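A thread about our student robot project, because some of you asked what we do all these evenings. I write it in pieces, sorry for the length. 1/

We are a small group at the Vivmont college robotics club. The task this term is simple to say: the arm must take a mug from the table and hang it on a wooden mug tree. Simple to say, I repeat. 2/

Our teacher is Rimantas Tamošiūnaitė. His rule from the first evening: before you write any code, do the task with your own hand, slowly, and tell aloud what your fingers are doing. I felt quite silly. Then I noticed that I turn my wrist two times on the way to the peg. I never knew this about myself. 3/

We call the project Barley. It was the name of the soup in the canteen on the day we had to fill in the form. 4/

How we work: one person guides the arm through the movement, one person watches the wrist camera picture on the laptop, one person puts the mugs back. After 20 tries we change places. The person with the mugs has the most tiring job, believe me. 5/

In February we collected 185 tries. I was proud of the number until Shigeru Tanabe went through the recordings and asked why in so many of them the handle is pointing the same way. He was right. We all put the mug down in the way that is comfortable for a right-handed person. 6/

So now we have a paper list with handle directions, and the person with the mugs must follow it. Left, right, towards the wall, towards us. It is boring and the results are much better for it. 7/

Something I learnt about enamel mugs: they are light, and this is a problem. If one finger touches before the other, the mug slides away across the table. A heavy mug waits for you. We now close the gripper at half speed for the last part. 8/

And shiny mugs are difficult for the camera. When the lamp is strong there is a bright line on the side and our program took this line for the edge of the handle. Shigeru moved the lamp, I changed the threshold, and we argued a little about which of the two had helped. We should have changed one thing at a time. Rimantas wrote this sentence on the board and underlined it. 9/

The part I worked on myself is the letting go. The arm brings the handle over the peg, goes down a little, opens the fingers. In my first version it went back straight away, and one finger pulled the handle off again. Now it waits, opens wider, and goes back along the same line as the peg. Six evenings for this. My mother asked if I could not just hang the mug myself. 10/

The cable is another story. If it hangs too short, it pulls at the wrist when the arm stretches out. If it is too long, it lies on the table and can push the mugs. We keep a long loop and check it before every run. Please check your cables. 11/

We will show the project at the Tiltano student meeting, where each team has 8 minutes with questions included. The team from Rengifo is doing something with folding towels and I am a bit afraid of them, they were very good last year. 12/

What I still want to fix before we go: when one mug is already on the tree, the second must find a free peg. At present we tell the program which peg it is. I would like it to look for itself. If somebody has done this with only a wrist camera, please write to me, I will read everything. 13/

Also a question for people who teach younger pupils: do you let them guide the arm from the first lesson? We may have visitors from the lower school and we do not agree between us. I say yes, with the speed set low. Shigeru says they should watch first. 14/

Thank you for reading so far. I add one photo from our table, and now I go back to my handle list. 15/ 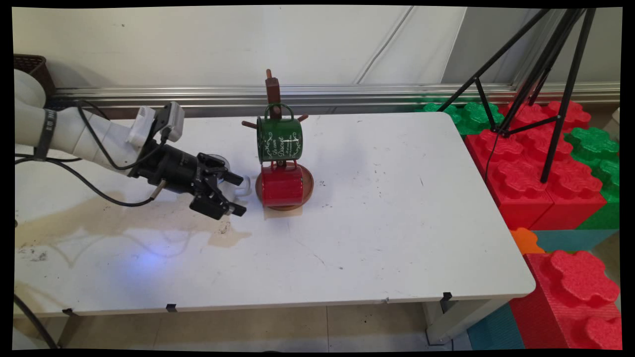

Barley at the mug tree, green mug on the top peg, red one upside down on the base.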